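Llevo desde diciembre con el kit de pinzas de mano de Plonerier y por fin os cuento. La toalla lila ha sido mi prueba favorita, ¡menuda pelusa tiene!

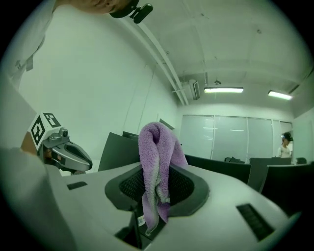

Agarre

Me gusta cómo queda la tela, con su bucle arriba y los extremos colgando. Haruna Maruyama prefiere empezar por trapos finos; yo no. 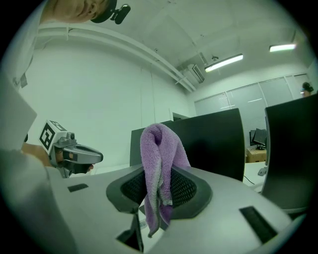
Toalla de microfibra y cubo de marcadores, en la oficina.

También la he llevado a la mesa de los monitores (mucho cable, poco sitio). 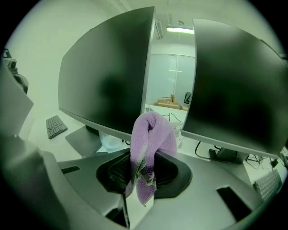 Precio

664 euros el par, con 16 horas de soporte.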